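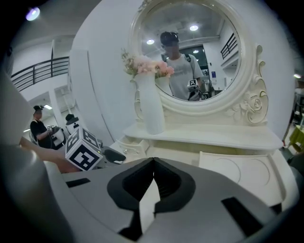
Vanity drawer organization, shallow drawers

Posted by drawfront_2
Dressing table is a white Prerkstead with the carved rose mirror. The drawers are shallow and I want a layout that survives daily use. Currently everything goes in as it comes: hair ties, clips, compacts, one charging cord. Dividers or small boxes?

Reply by kmosoti
Boxes. Fixed dividers assume the contents stay the same size. Measure the inside height with the drawer fully seated and subtract 1/4 inch for clearance. Anything taller lives on top.
- Kheri Mosoti

Reply by Tallboy_Ray
Disagree. Boxes slide every time the drawer opens. A fitted divider stays put. I used the Brandutix strips, cut with a utility knife, no adhesive.

Reply by kmosoti
They slide if the drawer isn't lined. Line it.

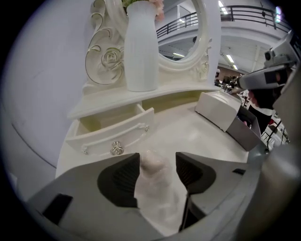 Womau, January

Open one drawer at a time and sort on the tabletop. Boxes with lids stay on top while sorting, and small pieces go in last. Pull by the center knob, straight out. Pulling from a corner racks the drawer and wears one runner first. Leave the vase on the ledge if it clears your elbow; otherwise put it on the floor before you start.

Reply by Tallboy_Ray
Runner wear is a question of wax. The knob makes little difference on a drawer that narrow.

Reply by pinlatch
The Mwakalinga liner is thick enough to cost you height. Check before buying. Mine took roughly 2 mm and the lids started catching.

Reply by drawfront_2
Lined the left drawer and tried boxes. No sliding so far. The right one is still mixed.

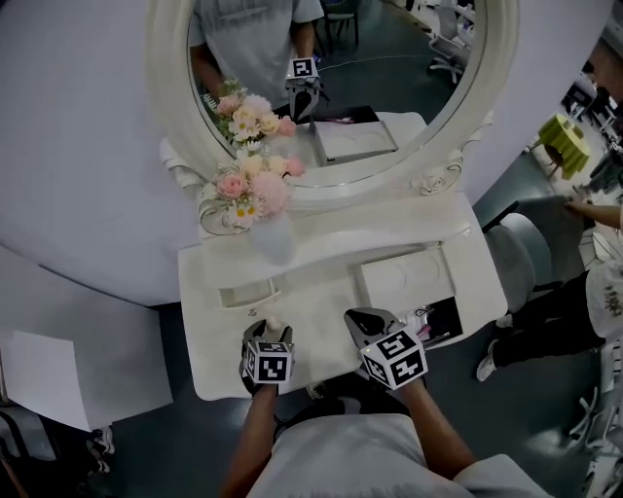

Right-hand drawer open, items unsorted. Flowers left in place.

Reply by kmosoti
Take the cord out first. It will tangle with whatever is next to it. The tray section on top with the round recesses is a better place for daily items than the drawer.

Reply by Tallboy_Ray
Recesses collect powder. I'd leave them empty and put a divider front to back in that drawer.

Reply by pinlatch
Powder wipes out with a damp cloth. Lint in a lined drawer doesn't.

Thread viewed 1,069 times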